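Search this list
Sort by: newest first

Re: [vikivthorpe-allotments] Blocks, bricks and the raised bed question
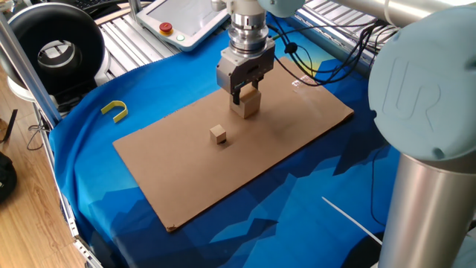 Wooden block, cardboard, blue cloth.

Edem Adjei wrote:

> Morning all,
>
> I've got the half plot at the bottom of the Vikivthorpe site, next to
> the hedge, and I want to put in raised beds before the end of April.
> My brother-in-law says I should do them properly, with boards on all
> four sides and a liner, and fill them with bought compost. I priced it
> up and nearly had to sit down. Flurkar want 36 pounds for a single
> bed kit, and that's before you've put anything in it.
>
> The ground is mostly couch grass with a bit of soil in between. Do I
> need to dig it all out first? And is cardboard really all right to
> use, or is that one of those things people say on the internet?
>
> I've got access to a lot of boxes through work.
>
> Thanks,
> Edem

Edem,

Welcome to the bottom end. You'll have noticed that the water pressure gives up somewhere near the shed with the green door, so buy a second watering can before you buy anything from Flurkar.

I have had beds with sides and beds without, and I've gone back to without. Sides look very smart for one summer. After that the slugs move in along the inside edge, where it's cool and damp and you can't get a hoe at them, and by the third year the corners have opened up and you're catching your shins on the screws. My neighbour at the old Plavatholm site had a full set of the things, beautifully level. He spent so much time levelling them that he bought his beans at the supermarket.

If you do want an edge, use whatever offcuts you can get and don't fix them. A row of timber blocks pushed up against the soil will hold a bed four inches high perfectly well, and when you change your mind about where the path goes (you will) you can pick them up and move them. Don't use old railway sleepers. I know they look the part. They're often soaked in tar and you'll never lift one on your own.

Cardboard, yes. I was suspicious too. I started with one strip behind the rhubarb, mostly to prove that it didn't work, and had to be quite quiet about the result. Some notes, in no order:

Use plain brown stuff. Take off the tape and the labels, all of it, at home, in the warm, with a cup of tea. If you leave it on you will be pulling ribbons of parcel tape out of your carrots until you retire. I missed one label and a parsnip grew up wearing it.

Leave the shiny printed boxes alone. They take an age to rot and they slide about underfoot.

Overlap the sheets by at least 6 inches. Couch grass can find a gap the way my cat can find a black pair of trousers. Where two sheets only just meet you'll get a neat green line straight across the bed by June, and everyone walking past will tell you about it.

Soak it. I mean properly soak it, both sides, before you put anything on top. Dry cardboard under dry compost will shed the rain like a roof and you'll be left wondering why your lettuces look so tired. Do it on a still day as well. I once laid out a whole afternoon's worth in a breeze, went to fill the can, and spent the next half hour apologising to people three plots down.

Then compost on top, as deep as you can afford. Four inches is good. Two is mean but it'll grow courgettes, which would grow in a shoe.

As for digging: no. Mow or strim the grass as short as you can, leave the clippings where they fall, and cover it. The exception is bindweed or dock. If you've got dock, get the long roots out with a fork first. If you've got bindweed, I'm sorry for your trouble, and please keep it on your side of the hedge.

You won't kill all the couch in one year. It will come up round the edges and through the odd thin patch. Pull it when it's small and put another bit of box down. The second spring is much better and by the third you'll be boring newcomers about it on a mailing list.

Don't buy bagged compost for this. Yu's yard on the bypass does a bulk bag of the council green waste for 50 pounds delivered, and if two or three of us go in together he'll tip it at the gate. It's a bit twiggy, and you'll find the occasional plant label from somebody else's failure, but it's fine as a top layer. Don't sow carrots straight into it. Put potatoes or squash in for the first year and let the worms get on with it.

Which brings me to your boxes. How many is a lot? If it's a boot full, you'll need every one yourself, and you'll be surprised how little ground it covers. If it's a van full then please don't mention it on the noticeboard, mention it to me. I've got the whole strip by the fence still to do and I've been reduced to hanging about behind the bicycle shop looking hopeful.

I'm down there most evenings from five, plot with the blue barrel. Bring a fork and I'll show you what dock looks like before you adopt any.

Kuo-hua Mak

Comments (4)

bottomhedge: Agree on all of this apart from the sides. Mine have been up nine years and my shins are fine. Use bolts.

Edem Adjei: Thank you, very helpful. It's 300 boxes, flat packed. I'm told I can have them any time if I move them myself.

Kuo-hua Mak: Edem, please ring me.

rhubarb_and_rust: Is Yu still doing the half bags? I can't get a full one past the gatepost since they moved it.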